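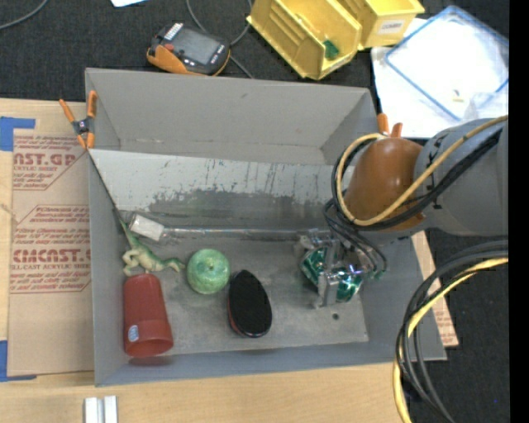
Bin A with the ramp panel in, arm at the right-hand side. Lizard, apple, cup and eraser or brush on the floor.

Sunday, November 7, 2021
Bin picking, Filten club entry for the Berndale meet

In from lunch until dark with Ea. Ikechukwu joined by phone for the first hour.

Ran the clutter set again with the sloped panel. Rule sheet allows up to 20 objects in the bin, but we are staying well under that until the grasp picker stops choosing the wall.

Settings: timeout 20 s per pick, three tries per object, then skip. The planner still returns 999 when it finds no grasp, and Ea's logging script was averaging that in with the real scores. Fixed. Everything in the August log has the same problem, so don't quote those averages.

Notes by object:
Apple: fine from straight above. Slips if the fingers close off center.
Cup on its side: gripper comes down on the rim and tips it. Try approaching along the length.
Lizard: grabbed by the body every time, drops while swinging out. Slower lift helped a little.
Eraser or brush: good when it lies clear of the wall.
Clear packaging: depth is full of holes there. Ikechukwu wants to fill from neighboring pixels, I would mask it and come back to it last.

Clamps held. Bin did not creep this time. Cable to the wrist still pulls at full reach, needs another tie.

To do
Reprint the Wurnholm rule sheet, ours is the old one
Ask Carrasco if we can have the room an hour longer
Ea: rerun August data with 999s dropped
Me: cup approach, then the same order of objects again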